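The projectionist at the Fodley has been running films in the same room for most of his working life, and he is not sentimental about it. The cinema has one screen and 400 seats. On an ordinary weeknight it sells 40 tickets, and he says the building feels fine with that number in it.

We met before the Monday matinee to talk about the winter program, which opens with a restored print of *Olilel*, a slow science fiction picture about a survey crew stuck on a moon where the days keep getting longer. He saw it as a teenager and didn't like it.

"I thought it was boring," he said. "I'd gone with my brother and we'd been promised a monster. There's no monster. There's a man fixing a radio for what felt like an hour. I went back to it in my thirties and it was a different film for me. The radio part is my favourite part now."

The restoration runs longer than the version most people know. The distributor, Castaño, put back two scenes that were dropped before the first release. One is a dinner. The other is a conversation in a corridor between the captain and the medic, and he thinks it changes how you read the ending.

"In the short version you don't know if the medic has worked out what's happening. In the long one she has, and she's known since the second day. So every time she tells someone they're fine, you're hearing it differently. I won't say more than that. People still haven't seen it."

He is less keen on the dinner. "It's a dinner. They eat, they argue about the rations. I can see why it went."

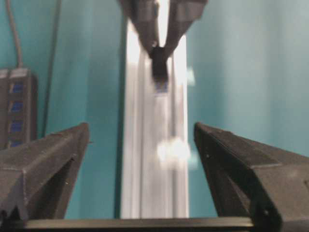 Which of the two versions should a newcomer watch first?

The long one, he said, provided they have the evening free and have eaten beforehand. He thinks the short version moves too fast through the middle and leaves first-time viewers guessing at who is related to whom.

The rest of the season is more mixed. There is a heist comedy, a courtroom drama he describes as "solid, a bit grey," and a double bill of thrillers set on trains. The season closes in December with *Biltetti*, a family story about three sisters who inherit a ferry and can't agree on whether to sell it. It played at the Fodley when it was new and holds the house record for a single title, with 1,011 admissions over its run.

"That's not a big number for a multiplex," he said. "For us it was enormous. We had people coming back with their parents. I must have heard that harbour song every night until I couldn't hear it anymore."

I asked whether he still watches the films he shows. He said he watches the first reel of everything, or the first 20 minutes when it's digital, and then decides. He stays for endings if the audience has gone quiet, and he can tell that from the booth without looking.

"You hear coats. When people are bored they start moving their coats. With *Olilel*, when we tested the restoration for members, I didn't hear a coat until the credits."

He has opinions about trailers — too long, too loud, and they give away the third act — and cuts them down to two per session where his agreements allow it. He would like to drop them entirely. The snack bar would not, as that's when latecomers buy popcorn.

The Fodley's membership stands at 779, up on last winter, and he puts part of the rise down to the Sunday repertory slot. Members vote on one title each season. This time they picked the train thrillers. He had voted for a western and lost badly.

"I'll put it up again next year," he said. "It's a good western. The colours are beautiful on a big screen, and on a television it just looks brown."

Would he recommend *Olilel* to someone who doesn't care for science fiction?

"Sure. There's hardly any in it. There's a moon, and after that it's people who've been in the same rooms too long and have stopped being polite. If you've ever shared a cottage with your relatives for two weeks, you'll follow it."

The matinee was starting, so he went up to check the focus. He came back down a few minutes later to say the corridor scene is near the end of the second hour, and that anyone needing the washroom should go during the dinner.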